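Silence in design meetings: what teams do when they stop talking
Speaker notes, Haslinger workshop on design thinking research, 16 July 2024

Slide 1 - Title
Say good morning, wait until the door is closed. Thank the organizers for the long slot. Mention that the slides have few words and that I will read some transcript lines aloud, so people at the back should tell me if they do not hear well.

Slide 2 - Where the question comes from
When we study how people design together, we mostly study what they say. We record the meeting, we transcribe it, we cut the transcript into segments and we give each segment a code. I have done this for many years and I still think it is a good method. But the transcript has a problem which is easy to forget. A pause of eight seconds is one small sign in brackets, and a sentence of eight seconds is a full line with a code. So the pause becomes invisible in the analysis.
In the Zidine project we wanted to turn this around. We coded the pauses first, and the talk only afterward.

Slide 3 - The sessions
We had 6 teams, each with four persons. All of them received the same brief: redesign a desk organizer called Dilura, made by the company Standier, for people who share one desk with others. Each session was 100 minutes long. The teams had paper, pens, and one sample of the product. No computers.
Say clearly: the company gave the samples and the brief, but had no part in the analysis. Somebody always asks this.

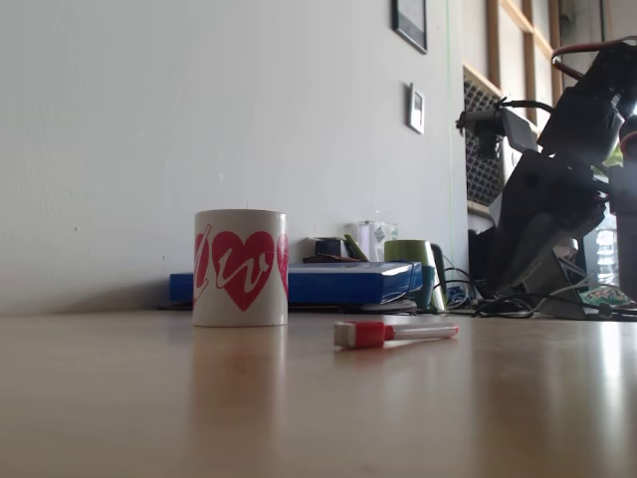 Mug with a heart print and a marker on the tabletop.

Slide 4 - What we counted as a silence
A silence for us is a period of three seconds or more in which no team member speaks. Laughing is counted as speaking. Reading aloud from the brief also. Humming was difficult, and in the end we decided that humming is silence, as long as nobody answers to it.
With this rule we found 381 silences in all sessions together. Then we took out those where the team was interrupted from outside, for example by the fire door alarm in the corridor (short pause here, in April people laughed at this). What remained was 333 silences, and all numbers after this slide are based on those.

Slide 5 - The coding scheme
Go slowly on this slide. There are four classes.
Drawing: at least one person is making marks on paper.
Handling: at least one person touches or moves an object, and nobody draws.
Looking: people look at a drawing or an object, but hands are resting.
Away: gaze goes to the ceiling, the window, the clock, or nowhere.
If two classes are present at the same time, the higher one in the list wins. I know this favors Drawing. We tried also a version with double codes, and the two coders agreed much less, so we went back.

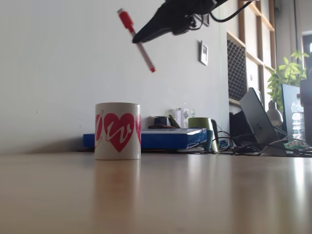
The second point on this slide is the unit. We code the whole silence and not the single person. A team of four can have one person drawing and three looking at the window, and it will be Drawing. For a study about individuals this would be a mistake. For a study about what the team does next, I think it can be defended, but please challenge me on this in the discussion.

Slide 6 - What comes after
Now the main result. For each silence we looked at the first full turn of speech after it and asked: is it the same topic as before, or a new one?
After Drawing, the teams stayed mostly with the same topic. After Away, they mostly changed it. This is perhaps what everybody here would have guessed. Handling is the interesting one. After Handling the topic was often the same, but the type of talk was different. Before the silence, people were judging ("this is too deep, you lose your things in it"). After it, they were describing a use ("if I come at noon and your papers are still inside, then I lift this part").
Read both lines in a normal voice, do not act them.

Slide 7 - Who breaks the silence
Skip this slide if I have less than ten minutes left.
The person who ends a Handling silence is usually the one who had the object in the hand. With Drawing this is not so clear - often a neighbor speaks first, about a line that is not finished yet. In two teams the person drawing then put down the pen and did not continue. I would like to look at this more closely, but we have too few cases.

Slide 8 - Limits
All teams were students in their final year. All sessions were in a language which was not the first language of at least one member, and such a member may pause for other reasons. I am such a speaker myself, so I take this seriously. The three-second rule is also only a convention. With two seconds we get many more silences, most of them Looking.

Slide 9 - Next step and questions
We will now ask some of the participants to watch their own silences on video and tell us what they remember. Coding guide is available on request, the address is on the slide. Leave this slide on during the discussion.
If there is no question at first, go back to slide 6 and ask how the others in the room mark pauses in their own transcripts.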